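Film Industry Studies, Unit 4
Releasing a Film: Trailer, Poster and Opening Weekend
Handout prepared by Nektarios Athanasiadis
11/27/19

Before the lecture
Please read the interview with the producer Wing-sze Yen in your course pack. She speaks there of her second film, Pandthorpe, and of the three trailers that were cut for it.

1. The teaser and the trailer
A teaser is short, often less than one minute, and it sells a mood or a star. The trailer comes later and must give the audience some idea of the story. In the case of Pandthorpe the teaser showed only the lead actress walking in the rain, with the title at the end. The distributor found this too slow and asked for a new version with dialogue.

2. The poster
The order of the names on a poster is fixed by contract. Actors may discuss this for many weeks. Note also the difference between "with" and "and" before the last name: both are places of honour, but "and" is usually taken as the higher one.

3. Sequels
A sequel has an audience already, so the campaign can start later. The danger is that the public feels it has seen everything before. Compare the two posters for Zurthorpe and Zurthorpe 2 (course pack, last pages). Which elements were kept, and which were changed?

4. Number of screens
A wide release is expensive. Pandthorpe opened on 76 screens and went up to 200 in its third week, when the reviews had helped. Some 1000 people came to the free previews, which were held in May.
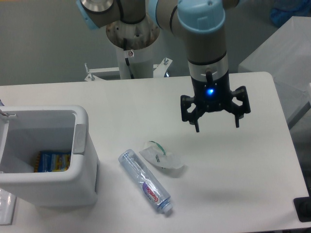 5. Reviews and the embargo
Critics see the film early but agree not to publish before a certain hour. A late embargo is often read as a sign of weak confidence, although this is not always fair.

For the seminar
Keerthana Iyer's group will present on posters, Ynyr Foulkes's group on sequels. All others write 100 words on one trailer of their choice. Please bring your text printed on paper.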